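Trovley pantry swap outgrows its hall, moves to old Donau laundry

The monthly pantry swap on the east side of Trovley has a new address starting in July. Same deal as before, bring what you won't use, take what you will. Bigger room.

The swap is moving out of the parish hall basement and into the former Donau laundry on Gajewski Street, organizer Ayten Değirmenci told the paper this morning. Doors at 4 p.m. The building has been sitting with its shutters down for years. New floor, new wiring, one working sink so far.

"We ran out of walls," Değirmenci said. "People were putting boxes on the stairs. The fire marshal was very nice about it but he was right."

The swap began as a shelf by the basement door. Neighbors left soup cans, took rice. Then tape, sponges, lightbulbs, a bag of clothespins that went round three times before someone kept it. By last winter the sign-in sheets showed 1,106 visits for the year, counting repeats. Değirmenci has the sheets in a shoebox and would like somebody to type them up.

Under the new setup there will be small "mixed tables" by the entrance, with food and household odds and ends side by side, so that people who only came for groceries also see the rest. That was Aslı Duman's idea. Duman runs the floor and has strong feelings about tables.

"If you put the cleaning stuff in the back corner it stays in the back corner," she said. "Put a sponge next to the cookies and it's gone in a minute. I've watched it."

A practice table was laid out this week with a pale green checked cloth, a box with its flap open, a packet of cookies, grapes, that sort of thing. Not everyone is sold on it. Barış Yurt, who brings produce over from his stand when he has extra, wants fruit kept by itself and up off the cloth. 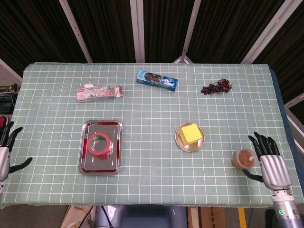 Mixed table at the swap: grapes and cookies toward the back, red tape on a steel tray, yellow sponge on a metal plate.

"Grapes get squashed, they get on the cloth, then you're washing the cloth," Yurt said. He has offered to lend crates. Duman says she'll take the crates and keep the cloths.

Trays and plates will be part of it either way. Small things roll, Duman said, and a roll of tape on the floor is a roll of tape under the radiator. The group is asking for metal trays, any size, dents OK. Also plates nobody is sentimental about. Drop them at the side door of the new building between 4 and 6 p.m., ring the bell twice, it sticks.

Rules are mostly unchanged. Sealed packages only for dry goods. An opened outer box is fine as long as whatever is inside is still wrapped. Fresh fruit OK if it came in that day. Puddings, jellies and anything else in a cup need the lid on and the label readable, and anything that belongs in a fridge has to be handed to a person at the desk, not left on a table. No homemade preserves, which was a sore point in the spring and is still a sore point.

Limit is 20 items per household, down from no limit. Değirmenci said she held off on that as long as she could.

"It isn't about anyone being greedy," she said. "The folks who come after work were finding nothing but lentils. I like lentils. Still."

Cleaning supplies don't count toward the limit for now. Rongrong Pan, who keeps the list of what comes in and what goes out, said household items have been going faster then food since about March and she'd like more of them: sponges, dish soap, tape of any kind, trash bags, string. Unused, please. Half a roll of tape is fine. Half a sponge has happened and is not fine.

Pan's list also shows what never moves. Canned beets. Instant gravy. Birthday candles in the shape of the number 2, of which there is apparently a whole drawer.

Rent on the laundry building is being covered through the end of the year by Boso, the hardware store across the street, in return for use of the back room as storage. Owner Ashraf El Fassi said he'd been paying to store paint in worse places. After December it's open. The group plans to ask the city for help with heating but hasn't filed anything yet, and Değirmenci said she would rather not guess at what the bill will be.

Some work left to do before opening. The ramp at the front needs a rail, El Fassi's crew is supposed to have that in by the end of the month. The restroom door is off. Shelving from the basement still has to be carried over, and anyone with a van and a free morning is asked to leave a name and number at the hardware store counter.

The basement shelf by the parish door stays where it is, for people who can't make it over to Gajewski Street. It will be restocked from the new location on swap days. Key is with the parish office as before.

Parking is street parking only. The lot behind the laundry belongs to the dentist and he does tow. Bus riders should get off at the bridge stop and walk back toward the hardware store, the laundry is the brick building with the green shutters.

Bring your own bags. Paper ones ran out last month at the half way point and Pan says there are no more coming.

Swap hours in July: 4 p.m. to 8 p.m., late table from 7. Sign in at the desk, first name is enough.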